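Bomier table hockey – rod stiffness and the Lenbridge league rules
Table Games > Rod Hockey and Bubble Hockey

slapshot_stelios
OK so I finally got my Bomier set up in the den and I am in love with this thing! Fifty bucks at a moving sale, both teams complete, and the goalies still have their little pads on. My kids played eleven games before dinner and my daughter beat me in six of them. Two questions for people who know these better than me. First, the left wing rod on the home side is a lot stiffer than the others. Second, I want to take it to the Lenbridge league in January and I can't find out whether they allow replacement players or only the ones that came in the box.
– Stelios Makris

rodhockeyravi
Welcome! The Bomier is such a fun table, the ice is faster than anything else from those years. For the stiff rod, pull it all the way out and wipe it down with a dry cloth, then do the bushing with a cotton swab. Do NOT use cooking oil. I did when I was 14 and it turned into glue by spring.

Lenbridge lets you use any player figures as long as the stick blade is the stock length. Paint whatever you want. I have a full team in purple and gold with numbers on the backs and they look fantastic.

masaru_a
Ravi is right about the cloth but I disagree on the players. Last time I went, Hideaki was running the desk and he turned away a guy with Hosoda figures because the base is wider. A wider base covers more of the slot. It makes a difference on defense.

rodhockeyravi
That was one defenseman and the base was cracked and glued! I was standing right there. Hosoda figures are fine. Half the B bracket uses them.

masaru_a
Half the B bracket also plays with the puck Ravi brings in his pocket, so take that how you like.

slapshot_stelios
Ha, well, now I need to know about the puck too

takeda_27
Hi all, long time reader. I've got 127 figures on the shelf now, mostly painted by me, and I've played both kinds at Lenbridge. The rule sheet says "standard base" and never says whose standard. So email first and attach a picture of the figure from the side. They answer fast, I wrote on a Friday morning and had a reply by lunch.

On pucks, the Sosano one is the league puck. It's a bit heavier and it stays flat when you wind up for a big shot. Once you get used to it you can do a cross-ice pass from the right D to the left wing and just bang it home. Best feeling in the game!
– Shinji

slapshot_stelios
Ordering two Sosanos tonight, thank you! And I did the rod with a dry cloth like Ravi said and it's so much better. There was a gray ring of gunk right where the handle stops.

Any tips for painting? My daughter wants her goalie to have a shark on the mask and I have never painted anything smaller than a mailbox.

takeda_27
Oh, do it, goalies are the best part. Wash the figure in dish soap first and let it dry overnight. Thin coats, and prime it in gray if the plastic is dark, white primer hides the mask edges. For the shark, do the teeth last with a toothpick. I stick the figure to a bottle cap with poster putty so I can turn it without touching it.
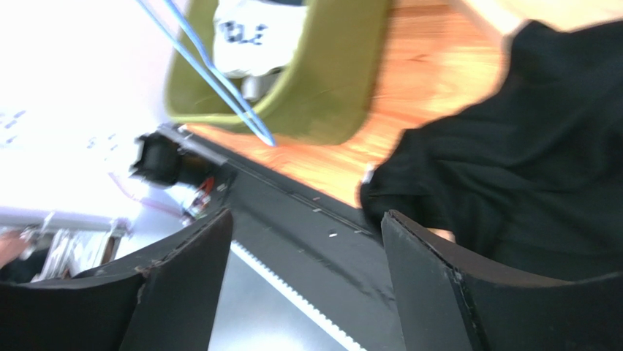 Brush-on clear coat when you're done, two coats, and give it a full day before it goes back on the rod. The spray kind went cloudy on my whole Norway team and I had to start over.

masaru_a
I'd skip the clear coat on skaters. It builds up in the peg hole and then they don't seat right.

takeda_27
Put a bit of putty in the peg hole first. Never had a problem.

masaru_a
Fair enough, I may try that on the next batch.

hmurakami
Desk guy here. Wide base rule: I measure it against the slot, and if it turns freely without touching the boards, you can play it. I sent one figure home because it was scraping. Hosoda is fine. Purple and gold is fine. Ravi's pocket puck is not fine.

rodhockeyravi
I've been robbed

slapshot_stelios
Thank you Hideaki! See you in January, I'll be the one with the shark goalie. Is there a kids bracket? She's nine and she's going to wreck people.

hmurakami
Yes, 12 and under, starts at 10 a.m. Bring her early so she can warm up on the tables.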